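Quick one because I promised a write-up on the Clestholm ring cleaner back in October and then didn't do it. Sorry. Been using it this whole time so at least it's a proper test now.

**What it is:** small ultrasonic jewelry cleaner, the plug-in kind. Tank, lid, mesh basket, one button. Mine is the Moulin model, which is the middle one. There's a smaller one with no basket (skip) and a bigger one with a heater that I haven't tried.

**What I paid:** $59 on sale at Pustdale, plus shipping. Full price is more, and I wouldn't pay full price.

## Why I wanted one

My engagement ring has a halo. Tiny stones all the way around a round center, open gallery underneath, and every bit of hand cream I have ever owned goes straight into that gallery and stays there. Toothbrush gets the top. Doesn't get the back, not really. The jeweler does it free when I go in but that's a forty minute drive and parking is awful, so I was going maybe twice a year. In between the center stone just went gray. You stop noticing until somebody else's ring is next to yours at dinner.

Also have my grandmother's wedding band (plain gold, engraved inside), two pairs of studs, a thin chain I never take off, and a lot of silver that I wear in summer and ignore the rest of the year.

## How it does

Diamonds: great. Really great. First time I ran the halo ring the water had a little cloud coming off it in seconds, kind of disgusting. One cycle, rinse, soft brush around the prongs, dry on a lint-free cloth. Looked like it came out of the case. Same for the diamond studs, where the backs were worse than the fronts and I don't want to discuss it.

Gold band: fine. Came out clean inside the engraving, which I've never managed by hand. I can read the date again. No change to the scratches obviously, it's a cleaner, it doesn't polish. I've seen reviews complaining about that. Not what it's for.

Chain: good, but it tangles in the basket if you just drop it in. Hook the clasp closed first and lay it in a loop. It'll still move around some.

Silver: meh. Takes off grime and lotion but tarnish is tarnish. You still need a polishing cloth for that. The listing sort of hints that it does both, and it doesn't, so minus a point there.

Watch band: the manual says metal bands only, and only off the watch. I did the one with the removable pins. Worked. Took me longer to get the pins back in than to clean it.

## What not to put in it

The manual has a list and the list is okay but the print is miniscule, so here it is again, with what my own jeweler told me added in:

- pearls, no. Not ever
- opals, no
- emeralds, no. Most are filled with oil and it can come out
- turquoise, coral, amber, anything soft or porous
- tanzanite
- anything glued in instead of set
- anything with a loose stone, or that you even think might have a loose stone

That last one matters. The vibration won't pull a good stone out of a good setting but it will finish off a bad prong. Tap the ring next to your ear before you run it. If it rattles or clicks, don't. One of my studs clicked, so that one went to the shop, and they said the prong was nearly gone.

Sapphires and rubies are supposed to be ok if they haven't been fracture filled. I don't own one big enough to worry about. Ask whoever sold it to you.

## Solution or plain water?

It comes with one little bottle of Vivska concentrate. Smells like a dentist. Two capfuls per tank, and the bottle did me 20 tanks before it ran out. Refills are $9, which isn't terrible, but I also tried a couple drops of ordinary dish soap in warm water and I could not see the difference on gold or diamonds. Maybe a slight difference on the silver? Maybe. I've gone back to dish soap and saved the last refill for before weddings and stuff.

Don't use bleach. Don't use anything with chlorine in it, it's bad for gold alloys. Don't mix things. And take rings off before you clean the house, while I'm at it. Half of what's wrong with people's rings is bathroom spray.

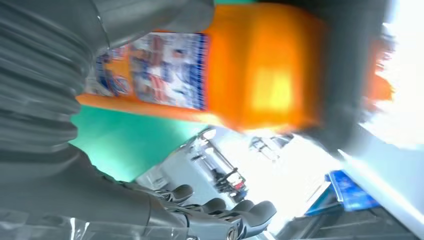 *Orange plastic bottle, label too blurry to read.*

## Noise

Louder than I expected. High buzzy whine, a bit like a mosquito in a can. The dog leaves the room. Cycles are short, and with the lid on it's bearable, but I wouldn't run it while someone's asleep in the next room.

## Build

Plastic body, steel tank. The lid is flimsy and the hinge feels like the first thing that will go. It hasn't gone yet. The basket handle bends if you look at it wrong, I've straightened it twice. Cord is short. Maybe three feet? You're going to be standing wherever your outlet is.

No drain, so you tip it out by hand. **Take the jewelry out first and count it.** Put a towel down or close the sink plug. I nearly lost a stud the first week, I heard it hit the metal and just about died.

Wipe the tank after. If you leave water sitting you get a ring of scum, and then you're cleaning the cleaner.

## Customer service

Had to use it once. The button stuck in the second month. Emailed Clestholm, got an auto reply, then a real person after around 20 hours, who asked for the number on the base (mine's batch 2186, if anyone is comparing notes on the button thing). They sent a replacement unit and didn't want the old one back. No arguing. The new one has been fine since. So a faulty unit, but handled well, and I'm calling that even.

## Pros

- halo and pavé rings come out properly clean, back included
- quick
- basket is deep enough for a bracelet
- decent warranty that they honor

## Cons

- noise
- flimsy lid, bendy basket
- doesn't do tarnish whatever the listing says
- short cord
- instructions written for ants

## Should you get it

If you have one plain band, no. Warm water, dish soap, baby toothbrush, done. If you've got anything with a lot of little stones and you live far from your jeweler then yes, on sale. It is not a subsitute for getting the prongs checked, I still go once a year for that.

Four out of five. Would've been three and a half but the halo ring results really are that good.

Will update if the hinge goes.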